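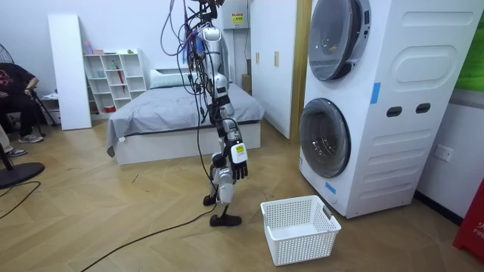

Hạnh Tô said she would want a machine to get through 30 loads in a row before she let it near her own washing, and that one good run meant very little to her. She was speaking on 27 May 2021 at Stisano, where Clelach is trying out humanoid robots on laundry.

The work is split into short steps: walk to the machine, open the door, load, close it, press start. Clelach has logged 300 attempts at the full job since February. Doors are the slow part. A round door has to be pulled at the catch and then followed as it swings, and the hand must stay clear of the rim - people do it without looking.
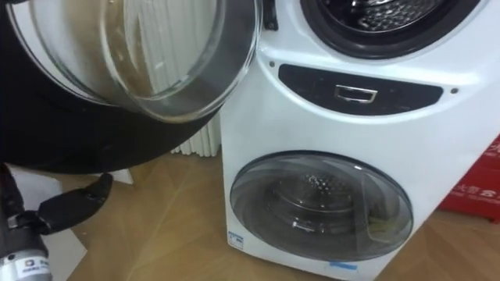

Clothes come next on the list. A damp sleeve never lies the same way twice, and Oriana Rivadeneira, who runs the trial, puts a full load at some 60 minutes with a person standing by. She does not expect robots in homes soon. Hotel laundries are likelier, she said, as the machines there are all alike and the hours are long.

Clelach plans to move on to folding towels once loading is reliable.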